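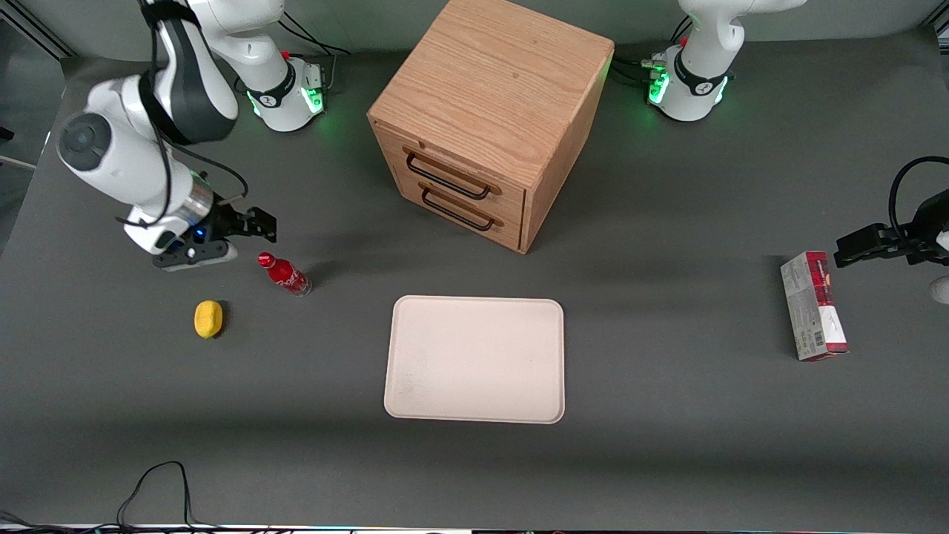
GRAMVILLE, December 30, 2025. Pulel has completed the first collection phase of Nustitz, its program for recording two-arm manipulation examples for a learned control policy. The phase produced 2,696 accepted episodes across 56 task variants. Each variant is defined by a written instruction, a set of objects and a range of starting positions. Most use household items on a dark gray tabletop, such as a wooden cabinet with two drawers, a small red bottle, a flat tray and a carton, placed within reach of two white arms with black grippers. Operators move the items between episodes so that the policy does not learn a single layout.

Every episode is recorded as synchronized video, joint positions and gripper commands. A fixed camera covers the workspace, and a small camera at the wrist covers the area directly ahead of the fingers. The wrist view is used mainly for the last part of an approach, when small errors in alignment decide whether a grasp can be attempted.

Recording is done under teleoperation. An operator performs the instruction once from start to finish, and the episode is then reviewed by a second person before it enters the training set. Episodes with dropped video, a missing command stream or an instruction that does not match the motion are rejected. Failed grasps followed by a correction are kept and labeled separately. 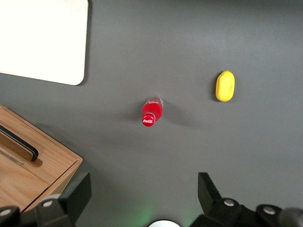

Wrist camera view with a red Coca-Cola bottle on its side, a yellow lemon and part of a wooden box with a black bar handle.

Object placement follows 10 layout templates prepared by Grgić, which also supplied the review software. A template fixes the zone for each item and leaves its orientation to the operator. Bottles may be laid down with the cap facing any direction.

The second phase will add drawer tasks with longer instructions and will hold back three variants for evaluation only. No episodes from those variants will be used in training. Pulel will publish the episode format and labeling guide when the second phase closes. The recordings themselves will be available to research groups on request, under a noncommercial license.

About Pulel
Pulel develops control software and data tools for two-arm robots. The company is based in Gramville.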